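Wrist camera checks before a run

I rewrote our pre-run checklist for the Onmont cell in October. The old one had 5 lines on calibration and none on what the wrist camera sees.

The rule is now this: both fingers stay in view for the whole approach, and at least one has to be sharp enough to read its surface. Frames are reviewed in blocks of 168. A block with more than 3 failures gets rerun.
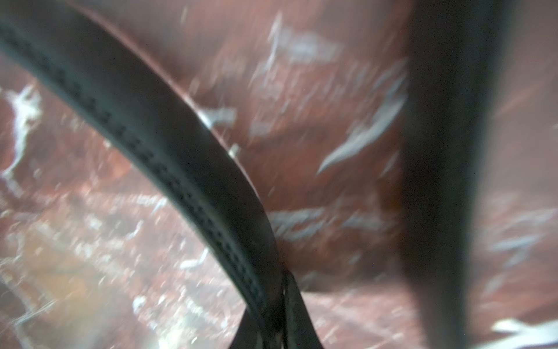
Wrist view over the red veined surface. Dots on the left finger readable, right finger soft.

Background blur is logged but doesn't fail a frame. Patterned surfaces get their own tag, so that smeared veining isn't scored together with plain tabletops. The tag list is in the Flisa folder, under 1601.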